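Hunstead workshop notebook
Flower table, vase and stems
June 21, 2024. Posted by Hviid
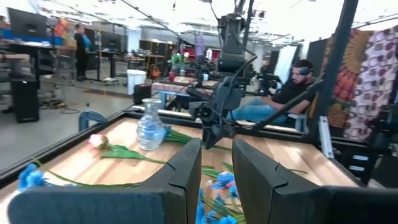

Clear vase, pink rosebud and blue stems on the butcher-block top, before arranging.

Started with the narrow-neck vase again. It looks better than the straight one with only a few stems in it, but the neck is tight and the leaves catch on the rim going in. The rose is the worst for that. Broad leaves, long stem. I bent the lowest pair upward by hand and it went in on the second try.

Cut list for the display set:
Vase height 28 cm
Rose stem, trim to 30 cm
Blue stems, leave long for now

The blue ones are thin and lean to whichever side the rose isn't. Tried a twist of florist wire around all the stems just below the neck. Holds, but you can see it through the glass. Clear tape was less visible and came loose after lunch. Next try is a small wad of clear cellophane in the base.

The Visavetti order came in, 70 stems, mixed. Some of the buds are flattened on one side from the carton. Steam from the kettle brought most of them back. Don't hold them close, the petal edges curl. I put the bad ones in the Ruvik box under the bench, please don't mix them back in.

Glass shows every fingerprint under these lights. Wipe with the dry cloth, the wet one leaves streaks on the shoulder of the vase.

Still to do: wash the second vase, label the stem drawers, ask whether they want pink only for the September set or pink and blue together. I'd go with both.

We use cookies to remember your settings on this site. Accept / Manage preferences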